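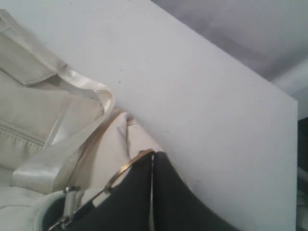
The repair shop in Brunton takes in bags of every kind, but its owner says the pale ones need the most patience. She has run the place for 19 years, first from a stall in Nellumgate and now from two rooms above a shoe store. Most of the work is done on white tables. A cream bag with a satin strap nearly disappears on one, and she likes it that way. "If the table is white and the bag looks yellow, you know how far it has gone," she says. "On a brown bench everything looks clean."

She learned to sew at a tent and awning company in Skenton, where she stitched heavy canvas for eight hours a day. Bags came later. A neighbor brought her a school backpack with a torn handle, then told other parents. By the end of that summer she had a waiting list.

The first thing she does with a bag is empty it, including the pockets the owner has forgotten. She keeps a dish for what falls out, mostly coins, hair ties and bus tickets. Then she turns it inside out if the lining allows and goes over the seams with her thumb.

"People point at the hole," she says. "I look at the seam next to the hole. If the thread is tired in one place, it's tired all the way down. Puckers are what I look for. A pucker can mean the fabric was pulled when it was sewn, or it can mean the thread shrank in somebody's dryer."

Straps are her most common job. Satin ones she will shorten or reattach, but she won't patch them, as the stitches always show. Canvas webbing she replaces outright. She buys it in 300-foot rolls from a supplier in Brolport and dyes short lengths herself when the color is off.

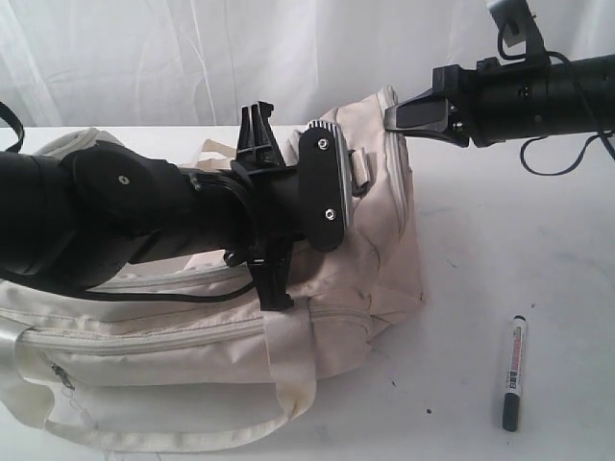
Zippers are second. She asks customers to bring the bag in when the zipper first starts to stick – not after they have forced it. A slider can often be squeezed back into shape with pliers. Once teeth are missing, the whole zipper has to come out, and on a backpack with a covered front zipper that means unpicking the flap as well.

"That's an afternoon," she says. "I tell them the price and some of them go quiet."

On cleaning, her advice is short. Natural canvas should be brushed dry first, then wiped with cool water and plain soap. She doesn't use bleach, which she says weakens the cotton thread long before it hurts the cloth. Gray smudges along the bottom of a bag usually lighten after a second wash, and she leaves them alone after that.

Would she buy a white bag for herself? She laughs at the question. She carries a navy one, made from an awning offcut she brought with her from Skenton, and its lining has been changed twice.

The shop finished 300 repairs last year, by her own notebook. She would like to do fewer and teach more, and plans to start an evening class in March for people who want to fix their own straps and linings. Students will need to bring a bag, a pair of small scissors and a spool of polyester thread. She will supply the needles.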